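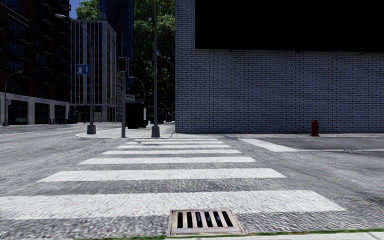
For our project we wanted to find out how people in the Callell neighborhood feel about walking to the shops, and we spent most of November asking them. We handed out 100 surveys and got 63 back, which made us so happy (our teacher had warned us to expect far fewer!). 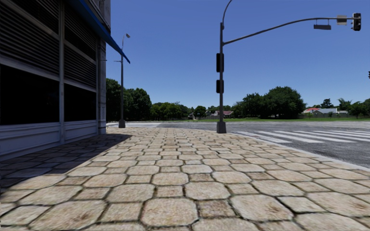 Hidayah Sitompul wrote on her survey that she would walk every day if there were more benches, and that her knees agreed with her.

Benches came up again and again after that, along with shade and slower traffic, so we gave all three a section of their own.

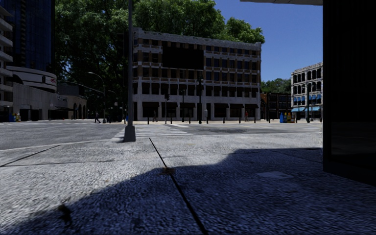 Shade mattered most to the older walkers, and we'd love to ask them more next term.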